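Filed under: Workshop notebook / Acrylic / Smoked sheet

Friday, January 17, 2020

Smoked acrylic, finishing the plates for the Karnska lamp bases. Carrying on from the sheet we opened before the break.

Stock is the Dadard smoke grey, 5 mm, same as the offcuts in the bottom drawer. The protective paper had stuck hard on one side, probably from standing next to the radiator. Warm water and washing-up liquid got it off in the end. Don't use the label remover, it left a bloom on the test piece that won't polish out. The test piece is on the windowsill if anyone wants to look.

Cutting. Rough blanks on the bandsaw, then to the router against the template. First blank chipped at the corner because I went at it too fast from the wrong side. Second one was fine. Only the top right corner gets the big radius.

The large hole. Tried the hole saw first on scrap and didn't like it, the swarf melted back on to the rim and had to be picked off. Went over to the router with the circle jig instead, three shallow passes, clearing out between each. Much cleaner. The tape on the back stays on until the middle piece is out, otherwise it drops and catches the cutter. The jig pin is a bit loose now and wants replacing before the next batch.

Edges. Scraper first, then 300 wet, then finer, then the Clenier paste on the mop. I spent far too long on the top edge of one plate and it does look better for it, but we can't put that much time into every one. Suggest we polish the top and right edges properly and leave the bottom as sanded, as it goes into the slot in the base anyway. Inside of the hole gets the scraper and a quick wipe with paste on a dowel, nothing more.

Smoke grey shows every fingerprint. It also looks a good deal darker edge-on than it does flat, so check colour against a white surface and not against the bench. I moved over to the white table for this and will keep doing so. Two plates I had put down as different shades matched perfectly well there.
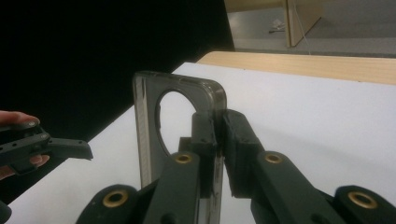
Smoke grey plate stood on edge, large hole at upper left, rounded corner at upper right.

The darker line round the hole is the cut edge catching the light. I had wondered about flame polishing the rim to lose it, but I like it as it is and there is the risk of crazing. Leave it.

Template is marked 209 and hung with the others. The older template has the hole slightly lower — don't use it for these, the flex will foul the base. I have put red tape on it.

Still to do:
- new pin for the circle jig
- anneal one plate at 70 and see if it makes any difference to the corner
- ask Lie for the base drawings again, the copy in the folder is from August and the slot has been changed since
- more Clenier paste, the tin is nearly finished
- soft cloths, the blue ones scratch

Finished plates are wrapped in tissue on the second shelf, on edge. Please don't stack them flat.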